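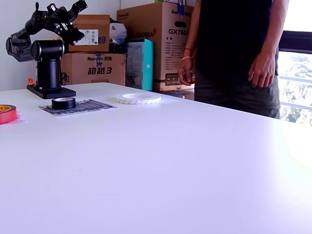 A black arm on its base plate, a striped sheet in front of it, and a person standing off to the right.

I want to argue for a line on the table.

A plain, ugly, taped line, stuck down before anybody plugs anything in, showing how far the arm can reach when it's stretched out as far as it goes. I've been going on about this to anyone who shares a workspace with me, and I've lost a few friends at lunch over it, so now I'm writing it down where people can skip it if they like.

The argument I always get back is that these are little robots. Desktop arms. Hobby servos, a few brackets, the kind of thing that stalls if you hold on to it firmly. The big industrial rules were written for machines that can throw an engine block, and if you try to apply all of that to something that sits next to your coffee, you'll never get any work done. And I agree with most of that! I don't want a fence around my desk. I have no wish to fill in a form every time I change a gripper.

But small isn't the same thing as harmless, and I think we've gotten lazy in the gap between the two. A servo joint closing on a fingertip hurts plenty. An arm that swings the wrong way after a bad command can sweep a mug, a laptop or a hot soldering iron off the table before you've worked out which key stops it. And since you usually find your face at about the same height as the thing you're debugging, I'd like a bit more respect for the elbow end of the machine too.

We share one bench room at Shetty, and for a long time the rule there was "be careful." I hate that rule. It means whatever the most relaxed person in the room thinks it means. When we started work on Plandunen (our sorting project, and don't ask about the name), I wrote up a set of bench rules to replace it. My first draft had 15 of them. I was very proud of it, and I'm fairly sure I was the only one who read it to the end. The version on the wall now has 7, and people do follow them, mostly.

The line is the first one. Straighten the arm, swing it through everything it can do with the power off, mark the edge, and tape it. If you change the gripper for a longer one, you move the tape. It takes a few minutes, and yes, you'll get gummy residue on a nice white table. Get over it.

The second is the one I care about most: while the arm has power, you're either the operator or you're on the other side of the line. Standing nearby with your hands at your sides is fine. Leaning in to nudge a part straight during a run is not, and I say this as someone who has nudged a great many parts.

Then there's clearing the table. Things collect on benches – tape rolls, printed sheets, the odd loose part, whatever box the last delivery came in. If it's for the task, it can be inside the line. If it isn't, it goes outside. I've heard people say a bit of mess makes for better testing, and maybe so, but then choose your mess and put it there on purpose. Boxes stacked within reach of an arm are the ones I nag about most, and I've been told I nag in a particular tone of voice.

A stop button comes next, and I mean a real one you can hit with a flat palm, wired to cut the motor power. A key on the keyboard doesn't count. We bought a Sendix switch box for ours and it has been the best-loved thing in the room ever since. It lives outside the line, on the operator's side, and it isn't allowed to wander off to somebody else's project.

The others are duller. Clamp the base before the first move. Run anything new at low speed. Say "live" out loud before you switch on. That last one made everybody cringe in July and now they do it without thinking, including when they turn on the kettle.

I know the serious objection, and it's a decent one: homemade rules can give you a false sense of safety. A friend at Divari put it to me that a taped line doesn't stop an arm from doing anything, and that I'd be better off setting the limits in software and reading the proper standards. Sure. Do both! Set the joint limits, and read the standards too, even the boring annexes. But software limits are invisible to the person who has just walked in to borrow a screwdriver. Tape works on everybody, including visitors and me at eight in the evening when I've stopped thinking clearly.

Where I'll give ground is on how many rules. Every time something goes a bit wrong, there's an urge to add one, and I've felt it myself. I now think an added rule should have to push an old one off the wall. If you can't say which one it beats, you probably just need to talk to whoever knocked over the parts tray.

We're moving to a bigger room next, with longer tables and more arms per table, so the lines are going to overlap. I haven't figured out what the rule is for that yet. My first thought is one stop button for the whole table, and I've already been told it's going to drive people up the wall.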